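Dorkent Lunch Notes
Saturday, April 20, 2024

1/ Thread on laying out a table for a cold sandwich. Scope is one person, one plate, sliced white. Toasted sandwiches have their own problems and are left out.

2/ Layout first. Plate in the middle, one shallow clear tub to the left, one to the right. Bread goes down flat before any filling is picked up. Lettuce next.
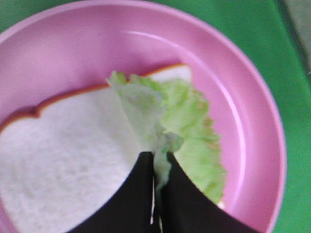
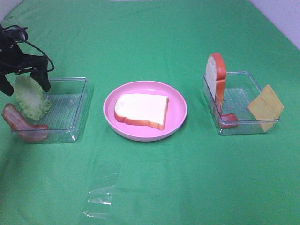

3/ Tubs. Clear, rectangular, low-sided. Opaque ones hide what is left in the corner and you end up leaning over to check. A ribbed base is worth having under salad leaves, as water collects in the grooves.

4/ Low sides have a cost. Anything long and floppy, bacon being the usual case, ends up hanging over the rim. I accept this. A deep tub means fishing about at the bottom, and the leaves come out torn.

5/ Cloth. Plain, one colour, and a different colour from the plate. Green under pink is easy to read at a glance. Wrinkles do no harm provided the plate sits level. If it rocks, pull the cloth straight from the far side.

6/ Plate. Raised rim, flat floor. The flat part has to take a whole slice without a corner riding up the slope, or the top slice will slide when you cut. The Velon side plate I used until January was too small for this with a standard tin loaf.

7/ Bread. I use the Lallow medium white. Soft crumb, thin crust, nothing special. Put it on the plate the way round you intend to cut it. Turning it later, with the filling on, moves the filling.

8/ Lettuce. Frilly leaf, one piece, laid over one half and then eased across. A frilled leaf holds itself up off the bread, so the sandwich is taller than it looks on paper and needs a light press before cutting. Dry the leaf first. Wet leaf on white bread gives you 5 minutes at best.

9/ Bacon after lettuce, cooled. Lay the strips along the length of the slice. Crossways, the knife drags them out whole.

10/ Replies have asked for the weight. My last one came to 126 g on the Zoubi scales with 3 strips in it, plate not included. I don't butter the bread when there is mayonnaise, so add for that if you do.

11/ Tomato is a separate thread. It changes the order of the layers and I haven't settled on one yet.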